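Tuesday morning and the van was due at four. She'd said four on the phone, very sure of herself, like a person who had already packed.

She had not packed.

Third floor, Konelham Road, eleven years of it. No elevator. She stood in the kitchen in her socks and ate cereal out of a measuring cup because the bowls were done, the bowls were wrapped, the bowls were the one thing she'd gotten right. Eight bowls in the Plomthorpe Gazette and everything else still on the shelves looking at her.

OK. Kitchen first. Then the hall closet. Then the desk, god, the desk.

Her brother called at nine.

"How's it going."

"Great. Nearly there."

"You haven't started."

"I did the bowls."

He breathed through his nose at her. He'd be there by two, he said, with the hand truck, and would she please, please just throw things out. Don't sort. Throw. She said she would. She hung up and spent twenty minutes sorting batteries.

The movers had quoted $600 flat, Fernandes & Sons, up to forty boxes, and after that it went by the box. She had taken this as a dare. Forty was plenty. Forty was nothing. By ten-thirty she had nineteen and that was only the kitchen and half the bathroom, and one of the nineteen was lids. A whole box of lids! Who had she been, buying all this?

So. Trash.

She dug under the sink for the bags. Black ones, the big kind, a roll bought for some other emergency. The first one wouldn't open. You rub the end between your fingers and rub and rub and it's still just a flat thing with no inside, and she got mad at it, really mad, teary even, and then it gave all at once and she went at the spice shelf with her whole arm. Cumin, gone. Other cumin. A third cumin, somehow older than the lease.

It felt good. That was teh trouble with it, it felt so good she forgot to look.

Bag one, spices and takeout menus. Bag two, the hall closet, umbrellas with broken ribs, one boot. Bag three was paper. Bills, bills, the Odik manual for a blender that died before the last president, pay stubs, a car repair for $1,685 on a car she sold for less than that. She read that one twice and put it in with some satisfaction. Warranty cards. Christmas cards. A fat envelope from the dentist.

Down the stairs with one and two. Up. Down with three. The dumpster behind the building was already half full and hot and the flies were out. Up again, holding the rail, sweat running into her eyes. Noon. Noon!

She made the desk in one pass. Drawers out, upside down, shake. Bag four.

It was when she sat down with the last of the orange juice that she thought about her mothers recipe.

Not a book or anything. One index card, blue lines, a grease spot the shape of a thumb. Plum cake. It lived in the envelope from the dentist. She had put it there herself, one January, because the envelope was stiff and would keep it flat, and she'd thought how clever, I'll never throw that out, it has the X-ray receipts.

She was on the stairs before the glass was down. Might've missed the table with it, she heard something.

Three floors, socks. The dumpster lid was shut now and somebody had been. New bags on top, all black, all the same black, everyone in the building buys the same black bags apparently. She hung over the edge on her stomach. Pulled one up. Diapers. No. Pulled one, coffee grounds, somebody's wine bottles, no. Pulled one and it was light and cornery and it rustled, and she hugged it, she really did, both arms round it, and carried it up like a kid.

She tipped it out on the living room floor. Bills. Odik. The car.

No envelope.

Again, slower. On her knees, piece by piece, smoothing things. Every Christmas card opened and shut. She found a photo of a dog she'd forgotten the name of, then remembered the name. Found the lease, first page, her own signature looking so much rounder. One in the afternoon, then past one. The van was coming and she was reading mail.
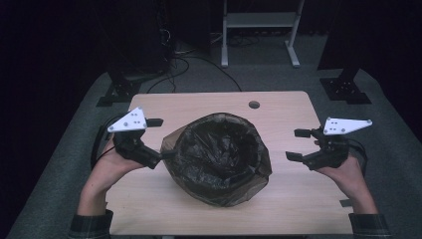

She put her hand down into the bag one more time, right to the bottom, feeling along the seam where small stuff goes. A paper clip. A stamp. Then something flat stuck to the plastic, and she peeled it off, and it was only a menu.

She sat back on her heels.

Two sticks butter, she said out loud. Two sticks butter, a cup of sugar, and something something plums, skin side up. Forty minutes? Fifty. Her mother always said don't open the door to look, and then opened the door to look.

She found a pen. The back of the car repair was blank so she used that. Two sticks butter. Cup sugar. Three eggs, or was it four, she put 3 and then a question mark. Flour till it looks right. That one she was sure of, that one was word for word.

The buzzer went. Brother, early, hand truck banging up every single step.

He looked at the floor. He looked at her.

"What happened in here?"

"How many eggs in the plum cake?"

He leaned the hand truck on the wall. Thought about it longer than she expected.

"Four," he said. "Three if they were big. Why, do you want the card? I've got the card. You lent it to me like two years ago, it was in a dentist thing."

She threw the boot at him, or she would have, but the boot was in bag two.

"Get a box," she said. "Get lots of boxes."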